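Setting Up a Tabletop Still Life Corner for Beginning Drawing
Student Project Report

Angelica Lagman and Bienvenido Sarmiento
Studio Methods, Prindstead
September 11, 2022

Summary

This report covers our summer project, which was to set up a permanent still life corner that first-year drawing students can use without a teacher present. We chose a table, a place to put it, and a small group of objects, and then wrote a set of drawing tasks to go with them. The budget was 300 dollars. The final version uses a white table in a tiled corner and a small set of everyday objects. The tasks were tried out in August and revised once.

1. Background

Beginning drawing at Prindstead starts with simple solids and moves on to still life in the fourth week. Up to now the still life has been put together by whoever is teaching that day, usually from the prop cabinet. The cabinet holds bottles, drapery, a few plaster casts and a lot of things that have been donated over the years. Students told us they like the casts but find them hard to start with. The bottles are also hard, because a beginner has to deal with glass, reflections and symmetry all at once.

The other problem is that a still life gets taken down at the end of class. A student who misses a session, or who draws slowly, can't come back to the same arrangement. Angelica had this happen twice in her first year and ended up finishing one drawing from memory. The result looked like it.

We wanted an arrangement that is simple, that can be put back the same way each time, and that gives a beginner something to learn from every object in it.

2. What We Were Asked to Do

The project brief had two requirements. The corner had to be usable by one or two students at a time, and it had to cost no more than the amount given above, including any printing. We added a requirement of our own, which was that a student should be able to set everything up from the instruction sheet in less time than it takes to sharpen pencils and tape down paper.

3. Choosing the Place

We looked at the hallway outside the print room, the back of the main studio, and the tiled corner room on the Navarro side of the building. The hallway has good light in the morning, but people walk through it all day. The back of the studio is quiet but dark, and everything behind the table is shelving, so a beginner has to decide what to leave out.

The corner room has white tiled walls that meet behind the table. At first Bienvenido was against it. He thought the tile lines would be a distraction and that students would spend their time drawing the grid. In the first trial this did happen to one student. We kept the room anyway, and changed the task sheet so that it says plainly to leave the walls blank in the first three drawings. In the fourth drawing the tile is part of the work, and there it is useful, since the lines give the student a way to check the perspective.

4. The Table

We started with a brown table from the studio. The yellow and red objects looked fine on it, but the cast shadows were hard to read. Beginners tended to draw the shadow the same value as the table and then lose the edge completely. On a white surface the shadows are easy to see and the student can compare them directly with the paper.

The white table has a rounded edge at the back. This turned out to be a good exercise in itself. A straight edge can be drawn with a ruler, and many students reach for one. A curve has to be looked at.

The drawback of white is that it shows every mark. Charcoal dust and eraser crumbs show up right away, and the surface has to be wiped before each session. We keep a cloth in the drawer for this. Drawing boards stay on the easel or in the lap, never on the table.

5. Choosing the Objects

We tested objects in small groups and made a quick drawing of each group ourselves. We wanted shapes that are clearly different from each other, colors that separate well, and sizes that can share a small area of table. We also wanted objects everyone has seen before. A student who has never handled an object has trouble telling whether the drawing looks right.

Things we tried and dropped:

Grapes. Too many small forms. Students drew circles and stopped looking.

A coffee mug. The ellipse at the top is a good lesson, but it took over. We have written it up as a separate task for later in the term.

A folded towel. Never folded the same way again.

A pear. Good shape, but next to the peach it looked like a repeat.

An egg. It rolled.

Things we kept:

The banana. It gives the group a long curve and a clear direction. It is also the object that shows foreshortening best, as turning it a little changes the drawing a lot. Students who draw it from habit make a flat crescent and then have to correct it.

The apple. Close to a sphere, so it connects back to the simple solids from the first weeks. Red reads darker in pencil than most beginners expect, and this is a good early lesson in value.

The peach. Orange and white, so the local color changes across a single round form. The student has to decide which changes come from the light and which come from the color of the thing itself. It is the hardest of the fruit, and we suggest drawing it last.

The Rubik's cube. It is the one object with straight edges and corners. The squares work as a built-in grid for checking proportion, and the different colors give the student a range of values to sort out on flat faces. We ask students not to turn it, as the next person may be in the middle of a drawing. A reminder is printed on the sheet. It has been turned anyway.

6. Arrangement

The standard arrangement is toward the back half of the table, leaving the front clear. Our early versions had the objects near the middle, and students drew them very large and ran off the edge of the paper. With some open table in front, most people place the group better on the page and leave room for the shadows.

Overlap was the other thing we had to work out. If every object stands alone, the drawing becomes a row of separate studies. If they are pushed together, a beginner can't see where one form ends. We settled on placing the apple just behind the stem end of the banana, so that the two relate to each other in depth, and letting the rest of the group be spaced by eye.
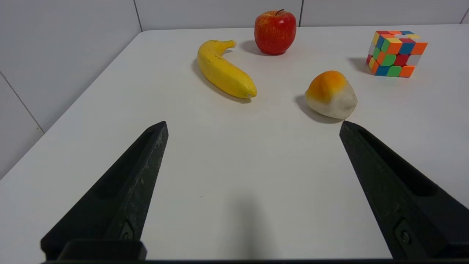 7. Task Sheet

The sheet was printed at Tellent, on heavy stock, and is kept in a plastic sleeve. It has six tasks.

Task 1. Outline drawing of the whole group, ten minutes. No shading, no walls.

Task 2. Draw only the spaces between the objects. This one gets complaints, but it fixed more proportion errors than any other task.

Task 3. One object of your choice with its cast shadow, twenty minutes.

Task 4. The full group with the rounded table edge and the tile. Mark the eye level first.

Task 5. Values only. Squint, use three tones, and leave the lightest as bare paper.

Task 6. Color, in pencil or pastel. Mix the shadow colors. Don't use black.

8. Trial Sessions

We ran trial sessions in August with students from the summer course. Each one worked through the first three tasks on one visit and came back for the rest. Afterward we talked with them and looked through the drawings together.

The main changes after the trial were to the sheet. Task 2 was too short in the first version and didn't explain what was meant by the spaces, so we added a small diagram. Task 4 and Task 5 were swapped. Several students had gone straight from outlines to tone and skipped the perspective step, and their tables tilted.

The cube was drawn too large by nearly everyone at first. We think this is because it has the most detail. We left this alone, as finding the mistake is part of the task, but the sheet now suggests comparing the height of the cube to the height of the apple before starting.

One student asked for a second light. We tried a clamp lamp and it gave double shadows that were confusing at this level. The room light is enough.

9. Costs

The table was already in the building and cost nothing. We bought the prop tray and drawer organizer from Poltwood. Printing, sleeves, pencils for the trial and the clamp lamp made up the rest. Everything stayed within the 300 dollar limit. The lamp went to the main studio, where it is being used.

10. What We Would Do Differently

We spent too long on the objects and not enough on the chair. The stool in the room is low, and a student who is short sees the group almost from the side while a tall student looks down on it. For Task 4 this matters, because the back edge of the table changes shape with the eye level. An adjustable stool is the first thing we would ask for if the project continues.

We would also like to have a second set of objects for the spring, with the mug as the center piece. Bienvenido has started on the sheet for it.

11. Storage and Access

The objects are in the drawer under the task sheets, and the cloth is beside them. The cabinet key tag is number 686. Please sign the sheet on the door when taking the room, and put the cube back in the drawer first, as it takes up the corner and the fruit fits around it.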